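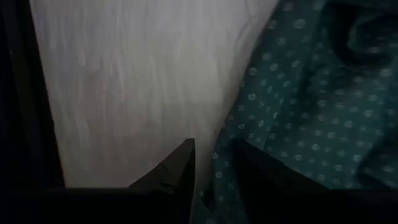
White fabric and patterned teal cloth at the gripper fingers.

The safety panel at Skuline has been asked to comment on the fault reported from the Laner folding station. I offer my opinion as a member of that panel, and it should not be read as its finding. On September 30, 2020, an arm failed to release a garment when the program told it to open. The operator, Prys Price, reached in to free the cloth while the second arm was still under power. It moved, and his wrist was bruised. He was back at work within the hour.

The incident report gives the matter 17 lines and names the cause as "operator error". I do not accept that wording. The release fault had been entered in the log 5 times before that shift, and on each occasion the remedy recorded was the same: garment removed by hand, run resumed. A practice which appears in the log over and over, without comment from any supervisor, has become the procedure, whatever the written procedure may say. 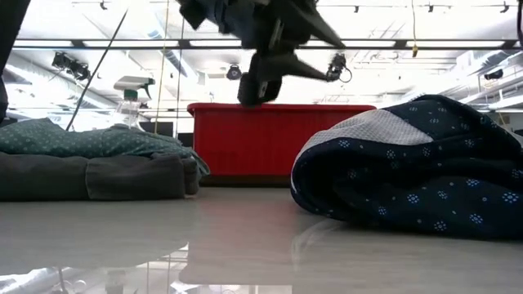

Gripper over the red bin, with the teal-green cloth to the left and the navy blanket to the right.

Defenders of the present arrangement point out that these arms are light and that 95 per cent of runs end without a stop. Both statements are true. Neither tells us what a person is expected to do during the remaining runs, and it is in those runs that hands go near the fingers. Our training notes, prepared under the Dinda scheme, devote a full chapter to starting the station and one paragraph to a stuck garment.

Soft goods deserve particular care in this respect. A rigid part is either held or dropped, and the difference is plain. Cloth may be held by a single fold, or caught at a seam — and the controller, which judges its grip by finger position, may report an open hand while a thread of lining is still trapped.
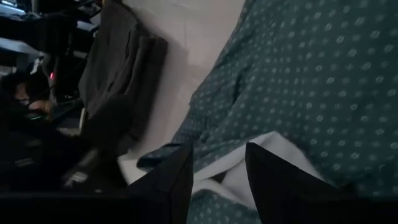 Fingers spread on either side of a fold of white fabric, below the teal cloth.

Reet Liepiņa, who wrote the release routine, has argued that a second opening command would clear most such faults. I have no reason to doubt her, and the change should be made. It would reduce the number of times a person is tempted to reach in. It would not make reaching in any safer, and the two questions ought to be kept apart in our report.
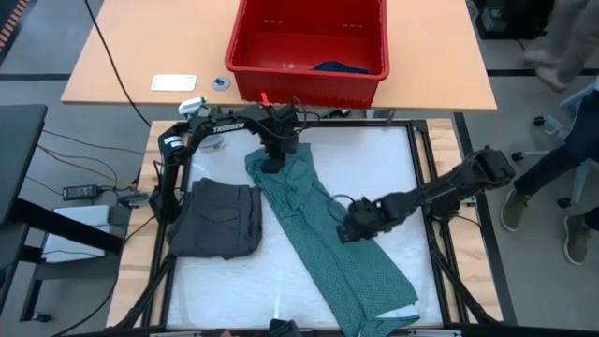
What should be required

Power to both arms should be cut before any hand enters the work area, including when only one arm has reported a fault. The stop control should be within reach of a seated operator. A guard of the Ruchti type has been quoted at 900 pounds per station, and I would support the expense, although the first two measures cost almost nothing and need not wait for it.

The words "operator error" should also be withdrawn from the report. Mr Price did what the log shows his colleagues had done before him. The panel meets again in December, and I shall ask that the amended wording be agreed at that meeting and sent to him in writing.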